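My Food Waste Project: What Does One Kitchen Throw Away?

Why I picked this

I got the idea in February, when I scraped half a pot of rice into the trash and felt bad about it all afternoon. Our class at Terkley had to measure something at home, and most people went for water or electricity. I went for leftovers!

My question was simple: how much food do we throw out, and can a few easy habits bring it down?

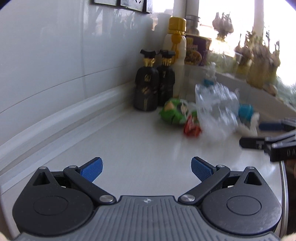 How I did it

I weighed every bit of food waste for 25 days on a Zacharias kitchen scale (my aunt's, and yes, I cleaned it). Peels and bones went in one column of my notebook, food we could have eaten went in the other. I left out coffee grounds – they're heavy when they're wet and they messed up my first try.

I did the weighing after dinner, before anyone could take the trash down. I missed one evening and had to weigh two days together, so that entry is a bit of a mess.

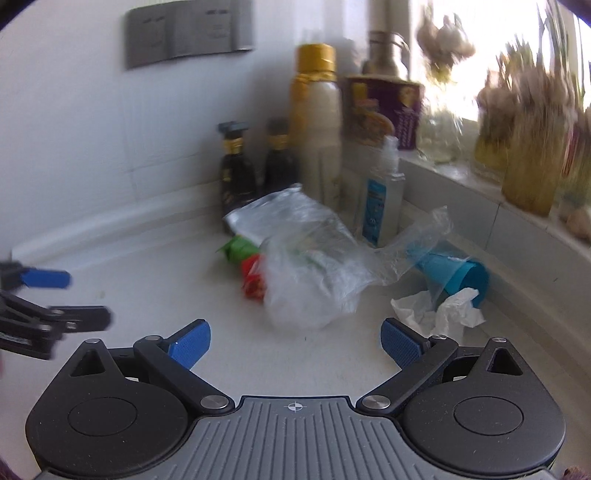 The counter in the corner by the windowsill.

What I found

The total for food we could have eaten was 2520 grams. Bread was the worst by far, mostly the ends of the big Preseck loaves, and after that came rice and salad. I really thought fruit would win, but we eat bananas even when they look awful.

For the last 5 days I tried three changes: freezing half the loaf, cooking less rice, and putting old stuff at the front of the fridge. The daily numbers went down, but that's a pretty short stretch and we also had takeout from Brudero one night, so I wouldn't bet on it.

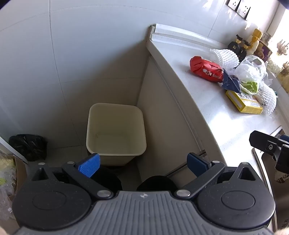 Cream-colored bin, empty, no liner.

What I'd change

I'd run the second part as long as the first, and I'd write down what we bought too. My family still freezes the bread, by the way.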